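3.2. Recogida de demostraciones en simulación

El conjunto Flolus reúne 3104 episodios teleoperados en simulación, de los que 2534 superaron el filtrado y se usan para entrenar la política. ¡El ritmo nos sorprendió gratamente! Dos operadoras, M. Grajales y L. Cuadros, registraron 874 episodios solo en mayo, en turnos de 60 minutos. Cada episodio guarda las acciones y la vista cercana a la pinza – la señal más informativa en nuestras ablaciones – junto con el estado articular. La Figura 4 muestra una de esas vistas, con los dos dedos muy próximos entre sí.

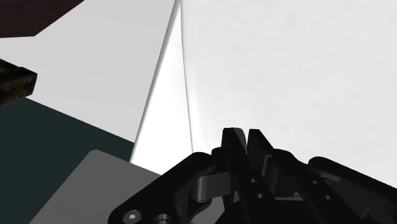 Figura 4. Vista simulada de la pinza ante una superficie blanca.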